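Bench notebook, Dridholm workshop
July, started 9:40

Picking up from the bottom of the last page. The goal for the week is still the small-parts area: get everything that lives on the light wood table into bins, decide which bins stay, and stop the drift of bits between here and the Troltbridge shelves.

Bins first. We have two sorts now, the old opaque gray ones and the frosted teal ones from Rutness. I had been against the teal because they are wide and shallow and I thought they would eat table space. After using both I am changing my mind. With the gray ones I lift the bin down, look, and put it back up. With the teal ones I can at least tell from the side whether there is something in the bottom. It is only a smudge of color through the wall, no detail, but that is enough to know if a bin is in use. Huiling said this last month and I did not listen.

Tried stacking. Teal on teal is fine empty. With anything heavy in the top one the lower rim bows out and the stack leans. Limit is 3 high, light contents only. Gray on teal slides. Do not do it.

Washed 6 of the teal bins in the big sink with dish soap. The frosting holds on to grease from fingers and a paper towel just moves it around. Warm water, soft brush, rinse, leave upside down on the rack. The scouring pad left shiny marks on one of them, so no scouring pad. That one is now the rag bin.

10:50. Bands. The box of rubber bands from Yao is a mixed lot and the sizes printed on the lid do not match what is inside. Sorted them by width into narrow, medium and flat wide. The flat wide ones are the useful ones for holding a lid on a teal bin, but they have to go around the long way. Around the short way they ride up over the corner and come off. When they are slack they twist over themselves into a double loop, and if you stretch them like that they get a kink that never comes out. Lay them flat first, untwist, then put them on.

Checked the older bands for cracking by bending them over a thumb. 12 went in the trash. The rest are fine. A few of the dark ones have a bloom on the surface that wipes off, leaving no mark on the cloth. Kept those.

Question for Xiaoqing: do we want bands on the bins at all times, or only when they move between rooms? I would say only when they move. A band left on for weeks takes a set and then it is loose the next time. Also it is one more thing to take off every time you want a screw.

Lunch.

1:15. Labels. Masking tape does not stick to the frosted side for long, it lifts at the corners by the next day. Painter's tape is worse. Paper label under clear packing tape holds, and comes off with a hair dryer. Put the label on the short side, low down, so it can be read from the stool. Huiling wants them on the long side. We will do one shelf each way and see which one people complain about.

Contents list so far, to be copied onto the sheet by the door:
Bin 1 - cloths and soft things
Bin 2 - bands, sorted, in bags
Bin 3 - sticks, dowels, anything long and thin
Bin 4 - caps and lids
Bin 5 - to be decided, currently odds and ends
Bin 6 - rags (the scratched one)

Bin 3 is a problem. Long things stand up over the rim and tip the lid, or lean out and get knocked. A shallow bin is the wrong shape for them. Xiaoqing suggested a length of drainpipe screwed to the table leg. There is an offcut under the stairs, 7 inches, too short. Will look for a longer piece. Until then they stay in bin 3 without a lid.

The table itself: wiped down with a damp cloth and dried. The finish is wearing near the front where the bins get dragged. Please lift them. I put felt dots on one bin to see if it helps and it does slide quietly, but the dots pick up grit, so they may end up doing more harm than the plastic. Check the undersides in August.

3:30. Short talk with Huiling at the bench. Agreed: teal bins for everything on this table, gray ones go down to Troltbridge. No new bins until the drainpipe is sorted out. She also asked that anything left on the table at the end of the day goes in bin 5 and not in whichever bin is closest. I am guilty of this.

To do
- ask Rutness if they sell lids separately, two of ours do not close
- longer piece of pipe
- copy contents list to door sheet
- narrow bands: find a use or give them to the front office
- hair dryer back to Xiaoqing

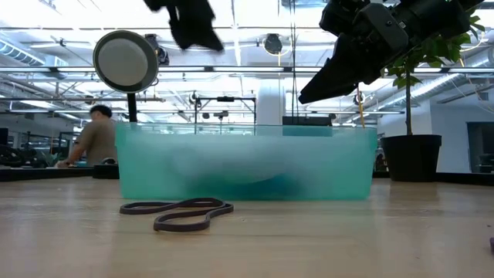
Teal bin on the light wood table, something blue in the bottom, dark flat band lying loose in front.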